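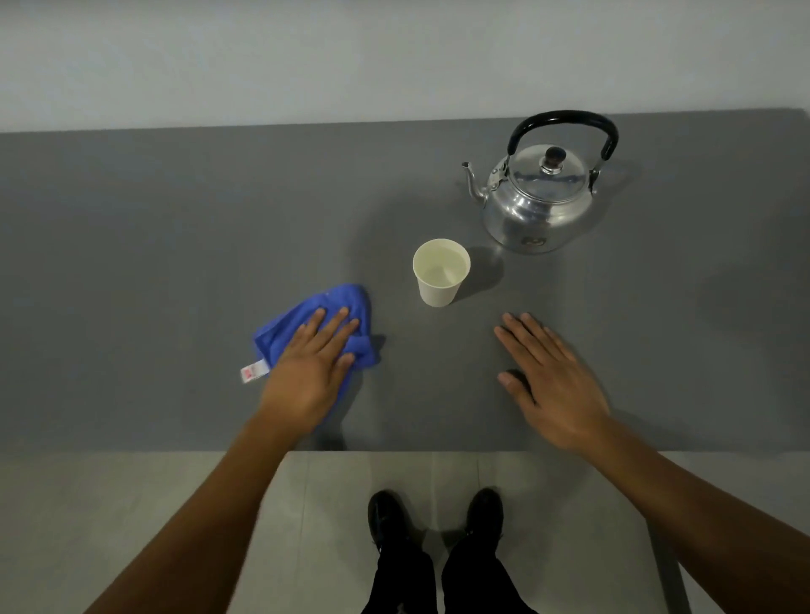

The Demdale stovetop kettle is intended for small kitchens, break rooms and serving counters where water is heated on a burner and poured by the cup. It is supplied by Idstead with a fitted lid and fixed spout. The body is rounded and polished, and the black carrying handle arches over the lid, attached by a small metal bracket on each side. The handle can be left upright while pouring. The spout is thin and curved and sets the pouring rate: it is narrow enough for a paper cup, and slow if the job is filling a stockpot. Buyers who mainly fill large vessels should look at the Jolberg range, which has a wide-mouth spout.

Construction

Body: polished metal, silver finish
Handle: black, curved, carried over the lid
Lid: round metal, lift-off, with dark brown knob
Spout: curved, single outlet, no cap and no whistle
Supplied with: kettle, lid, care sheet
Spare parts: lid, lid knob, handle bracket set

Heat sources

Suitable for gas and electric coil burners. Not suitable for induction. On gas, keep the flame inside the diameter of the base. Do not use in an oven or microwave, and do not heat the kettle empty.

Filling and pouring

Remove the lid and fill to below the level of the inner spout opening. An overfilled kettle will discharge from the spout at the boil. Replace the lid before heating.

The handle gets warm after long boiling on gas - use a dry cloth or mitt. Pour with a steady wrist and bring the spout close to the rim of the cup. When the cup is light, as paper cups are, support it low on the wall or leave it standing on the counter. Hand-held filling is for cold or lukewarm water only. For hot drinks, set the cup down before pouring.

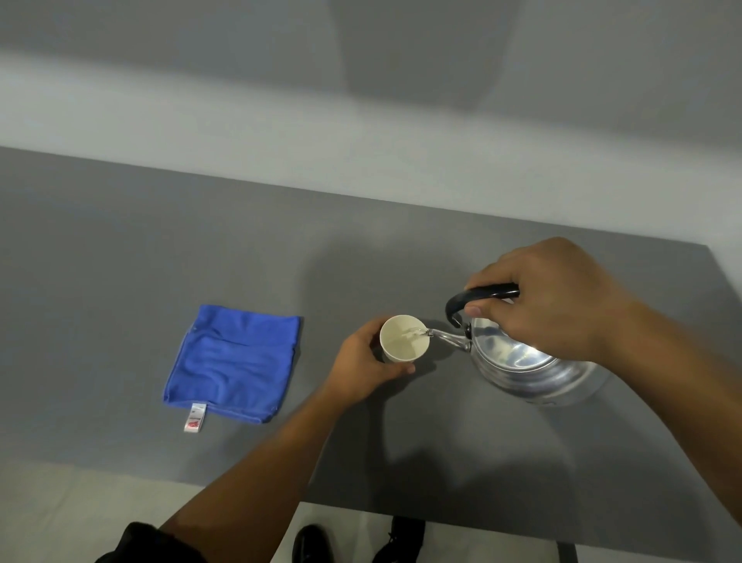 Chu, in a review left on this page on 8 July 2018, writes that the spout pours cleanly up to the last of the water but drips once if the kettle is brought upright slowly, and that a quick return stops it. The same review asks for a larger lid opening, as a bottle brush only just goes through the present one.

The lid opening is unchanged in the current version. For cleaning the interior, use a narrow brush or the descaling method given in the next section.

Care

Wash by hand in warm water with mild detergent. Dishwasher detergent dulls the polish and is not covered by the warranty. Dry the outside with a soft microfiber cloth to prevent water spots. Steel wool and scouring powder will scratch the finish.

To descale, fill with equal parts white vinegar and water, leave for 4 hours, empty and rinse twice. Boil one full kettle of plain water and discard it before the next use. In hard water areas, repeat every 7 weeks.

Ordering

The kettle ships singly in a plain carton. Lids and bracket sets are stocked by Idstead and can be ordered separately - quote the model name, Demdale, with the part required.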